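Visits > Workshops and labs > Flullascombe

Hukano open day: who looks after the gripper?
25 Jun 2026 | By the Wiltside visits desk

I went to Flullascombe expecting the usual open day patter and got a fair amount of it. Hukano's invitation promised a dish-washing cell "ready for any kitchen". The kitchen in question is a table, a wire dish rack and a sponge, with a hand-held gripper called the Katene that staff use to record each move before an arm is asked to copy it.

The setting up was more interesting than the slogan. The rack goes down first, then the sponge, and the person holding the Katene checks that both fingers open fully and close square. We were told 200 recordings make a decent session. I asked how many get thrown away and was promised a figure by email. It hasn't come.
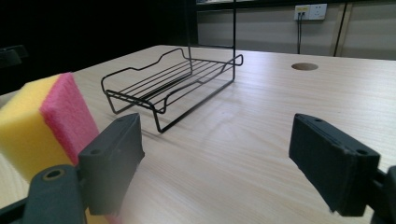 Upkeep, or the lack of it

According to the handout, one set of fingers is good for 2,691 grips. I'd like to know who tested that, and on what. Gripping a sponge is gentle work. Knocking against a wire rack is less so, and the handout doesn't say which kind of grip it means.

There is a maintenance sheet, and it's short: wipe the gripping faces, check the finger screws, swap the fingers as a pair. All sensible. I saw no column for the condition of the faces, only one for the date of the last swap, and the last entry I could find was from September.

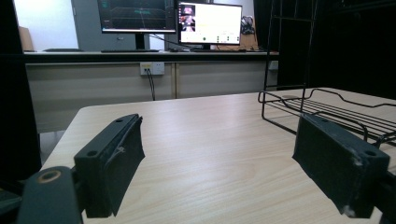 My main doubt about these set-ups has always been drift. You record 800 good moves with a fresh tool, then keep adding to them as the tool wears, and the later ones are made with a slightly different hand. The staff said it makes no odds. Perhaps, but the right finger has whitish scuffs and chipped patches along its lower edge, and the inner face of the left one is fraying, with a pale thread showing. I'd have changed both before starting – or at least written it down.

Spare fingers are printed on site, and a full swap with a recheck is supposed to fit inside a tea break. They didn't show us one. Asked what happens if a recheck fails, our guide said you do it again, and moved us on to the car park and the sandwiches.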